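December 2020
By Cosimo Morelli

The Bread That Waits for Morning

In the village of Vostoditz the oven is lit in the dark. I arrived there in August, when the nights are short and warm, and still it was completely black on the street when Thomas Greco opened the side door of his bakery and gave me an apron. He did not ask if I had slept. He pointed to a stool between the flour sacks and the wall, and I understood this was my place for the next hours.

I had come to write about one loaf. It is called the ciltometti, and you will not find it in the city shops. It is a dark rye bread, flat at the bottom and cracked on top like dry ground, and it must rest one full night after baking before anyone may cut it. My grandmother used to buy it by post when I was a child. It came in brown paper, already three days old, and she said it was just beginning to be good.

Greco learned to make it from the Gebretsadik family, who had the bakery before him. They came to the valley with their own ideas about sour dough and they changed the local recipe a little. They used a longer first rise, and a spoon of ground fenugreek in the rye. Older people complained for a year. Then they stopped complaining, and now the same people will tell you that fenugreek was always in it.

"I was hired to carry wood," Greco told me. "Two winters I carried wood. After that Mrs. Gebretsadik let me touch the dough, but only to feed it. I was thirty-one years old and I was feeding a bucket."

The starter lives in a stone crock with a plate on top. He feeds it in the evening with rye flour and water from the tap, which in Vostoditz is very hard and tastes of chalk. I asked if the water matters. He shrugged and said that he once made the bread at his sister's house by the sea and it was a good bread, but his father would not finish his slice.
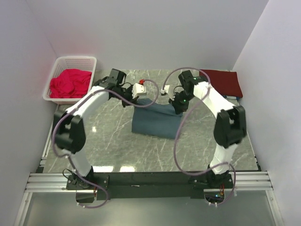 On a normal night he bakes 153 loaves. The number has no romance in it. It is what the oven holds in three loads of fifty-one, if he puts them close together and turns the ones near the door. Before a feast day he goes up to 200, with a fourth load that goes in late and comes out when the first customers are already knocking on the glass.

The rye dough surprised me. I have baked wheat bread at home for many years, and I expected something I could fold and stretch. Rye does not want this. It is closer to wet clay, it sticks to the elbows, and Greco shapes it with wet hands in four or five movements and leaves it alone. When I tried, my loaf looked like a hat that somebody sat on. He put it in the oven with the others and marked it with a thumb hole, so no customer would have it by mistake.

While the bread was inside, we walked up to the mill road to get some air. Trarkitside is the old name for this side of the valley, where the rye grows in narrow fields between stone walls. There is less of it each year. The young farmers plant corn for animals, and I cannot blame them, the price is better. Greco buys from two growers only, and one of them is over seventy. He pays them more than the market price and he raised his own price last spring to do it. Some families now buy half a loaf.

I asked him what happens when the older man stops. He was silent for some time. Then he said that he had written to a cousin who rents land higher up, where the summers are cooler - "but a cousin is not a contract."

We came back for the second load. The crust makes a noise when it meets the cool air, very small, like someone walking on thin ice far away. All the shelves make this noise together for some minutes. Greco was sweeping and did not seem to hear it anymore.

At seven he opened the front. The loaves he sold that morning were from the night before, of course, and the fresh ones stayed on the shelves behind a curtain. A tourist asked for a warm one and was refused politely. She asked again. She left with a roll.

He wrapped mine in paper, with its thumb hole, and told me to wait until the next day. I waited until the train. The inside was gummy and stuck to my knife, and I ate it with butter from the station. The rest I kept until the following evening, and my grandmother was right about the three days.

Comments

ryeandshine: My mother made something like this but with caraway. Does he sell by post like in the old days? I would order two.

Helen T.: The gummy part happens to me every time because I can't wait. Twelve hours is the longest I have managed.

valleywalker: We stopped in Vostoditz a few summers ago and I think I was refused a warm loaf too. Bought yesterday's and it lasted us the whole hike.

M. Okafor: Please print the recipe with the fenugreek! Even for a home oven.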